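Refinishing interior doors vs. replacing them
Forum: House and Workshop > Finishes
Page 1 of 1

lobo_pete wrote:
We bought a former dental office that somebody converted to a house, and the inside doors are the wood veneer kind with a finish that has gone sticky around the pull side. I have priced new slabs at 153 each before hanging, and there are several to do. A quart of water-based poly is a lot less than that. My wife wants them painted white. I want to keep the grain. Has anyone cleaned and recoated doors like this without stripping them all the way down? 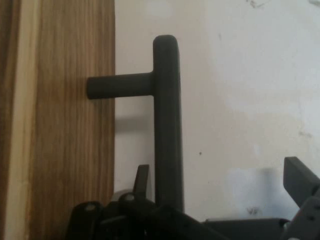
Things I have tried so far
Dish soap and warm water: took off some gray, still sticky when I press a thumb on it.
Mineral spirits on a rag: better, but it left a dull patch the size of my hand.
Nothing else yet. I don't want to sand through the veneer.

marnie_k wrote:
Sticky finish near the hardware is skin oil that has worked into old lacquer. Soap won't fix it once the lacquer is soft. Scrape the soft stuff off with a plastic card, wipe with denatured alcohol in a small spot first, and see if the finish dissolves. If it does, it's shellac or lacquer and you can blend it. If it doesn't, you're looking at a light scuff with 220 and a new coat.

Irnis77 wrote:
I disagree with blending. I did a hallway of doors that way in August and every one of them shows a ring where the old finish meets the new. Take them off the hinges and do the whole face. It's one extra day.

marnie_k wrote:
The ring comes from putting the new coat on too heavy at the edge. Thin it and feather it out. I have doors I did years ago and I can't find the spot.

Tobiloba Isah wrote:
Whichever way you go, lay the door flat. Vertical coats run. And do a test board on a surface you can wipe down. I mix and test on a white top so I can judge the color of the stain properly. Mine has been through a lot and it's still good for the job.
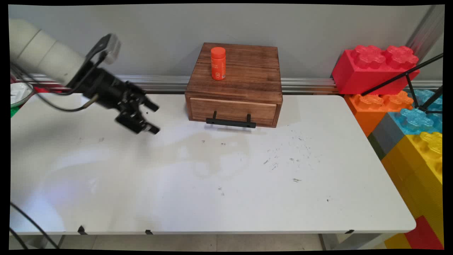

lobo_pete wrote:
Flat makes sense. I have sawhorses and the garage is heated. How long between coats on the poly? The can says 2 hours, and I don't trust it in the winter.

Irnis77 wrote:
I wait overnight no matter what the can says. If it gums up the paper, it isn't ready.

Fladside wrote:
Paint them. You will spend every Sunday for two months on this and your wife will still want white. Shellac primer, two coats of enamel, done.

lobo_pete wrote:
She has read your post and agrees with you. We settled on one test door, the closet by the laundry. If it looks bad, it gets primer.

Kotent wrote:
Mark which door goes in which opening before you take any of them down. I used masking tape on the top edge. I also bag the hinge screws by door. I spent 90 minutes once finding out that two doors that looked the same were not.

marnie_k wrote:
Good point about the tape. Write on it in pencil, marker can bleed through. Post the closet door when the first coat is on.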